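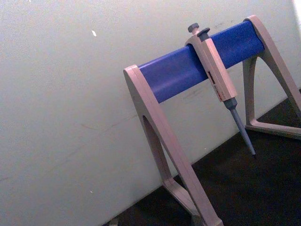
How Felt Is Made

Felt is a thick, soft cloth made from wool. Most cloth is woven or knitted from long threads. Felt has no threads at all. It is made by pressing loose wool together until the hairs catch on one another and will not let go.

Why does wool stick together?

A single hair of wool is called a fiber. Each fiber is covered in tiny scales, a little like the shingles on a roof. They are much too small to see without a microscope. When wool gets warm and wet, the scales lift up. When the wool is rubbed, the fibers slide past each other and the scales hook together. This is also the reason a wool sweater may shrink in a hot wash.

Wet felting

The maker pulls off thin tufts of wool and lays them flat, all pointing the same way. The next layer points across the first. Warm water and a little soap are added, and the wool is pressed gently with flat hands. Once it begins to hold together, it is rolled up in a towel or a mat and rolled back and forth, often 100 times or more. The piece grows smaller and thicker as this goes on. A piece that starts out 300 millimeters wide may lose a third of its width.

Needle felting

Solid shapes, such as animals, can be made from dry wool. The maker pokes the wool again and again with a long needle that has small notches, called barbs, along its sides. The barbs push the fibers into the middle and tangle them there. These needles are very sharp and should be used only with an adult.

Words to know

Barb — a small notch on a felting needle.
Carding — brushing wool so that it is fluffy and even.
Fiber — one thin hair of wool.
Roving — a long, soft rope of carded wool.

Visiting the craft rooms

The Mostyn Craft Museum keeps a felting table for young visitors in its Erkel Room. Sessions are led by Chih-ming Fang and last two hours. Children must be at least six years old, and each child must come with an adult. Sessions begin again in September. Aprons are provided, and finished pieces may be taken home in a bag to dry.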